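Search products
Enter a keyword or part number

Home > Packaging > Folding cartons > Long cartons

Plarik 144 long folding carton

The Plarik 144 is a tuck-end carton for dry foods, rolls and other goods packed lengthways. It is supplied flat, creased and side-glued, and is suitable for hand or machine erecting. Illetti makes the board blanks; printing, cutting and gluing are done at the Weronlow works.

The outer face takes up to four colours plus varnish. Solid colour may run over the creases, but small lettering should be kept 3 mm clear of them. Where directions for use are needed, the long front side is the usual position. Steps drawn in a single row read more easily than steps stacked in two, and the panel behind them should be a flat tint with no pattern. 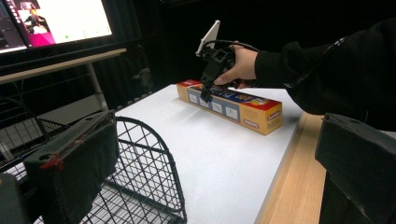 Long carton with red and dark blue top and four-step instruction panel on the front side.

Artwork is accepted as PDF with the cutting outline on its own layer. Outlines are sent free of charge on request to Nuria Cabello at the Aranda office. Changes made after proof approval are charged at the plate rate.

Technical data
Style: tuck end, side seam glued
Inside width: 71 mm
Inside depth: 71 mm
Inside length: to order
Pack: 100 flat cartons per bundle
Bundles per pallet: 23
Storage: flat, indoors, away from direct heat

Cartons should be left in the packing room overnight before erecting. Board brought straight from a cold store may crack along the creases. The standard glue is not suitable for freezer use; ask for the cold-grade version when ordering.

Data sheet last revised 2018-07-16.

We use cookies to remember your basket and language. Accept | Settings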